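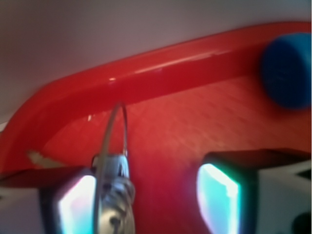
Progress report to the Skenetti fund, 2020-12-16
Gisstead project, fingertip touch sensing for bin picking

We have a result we're really happy with! Since May the arm has made 2000 recorded grasps, and 1238 of them include a full touch signal from both finger pads, from first contact to release. That is enough to train on, and the first model is already running.

The method is simple. The wrist camera gets the fingers close, then the two lit pads take over and the arm corrects its grip by feel. Thin and shiny parts were our worst case with the camera alone (wire loops especially), and they are where touch helps most. Of the 11 part types in the test set, only 4 still give us trouble, all of them soft.

One setback: the left pad drifts over a long session, so we now take a blank reading before every run. It slows us down a little, but the data is much cleaner.

Next we move to mixed bins and try the Benkirane grip planner on the same parts. Spending is on plan.

Recent items
Fitideck test rig: setup notes
Gisstead progress report, May
Pad calibration, second version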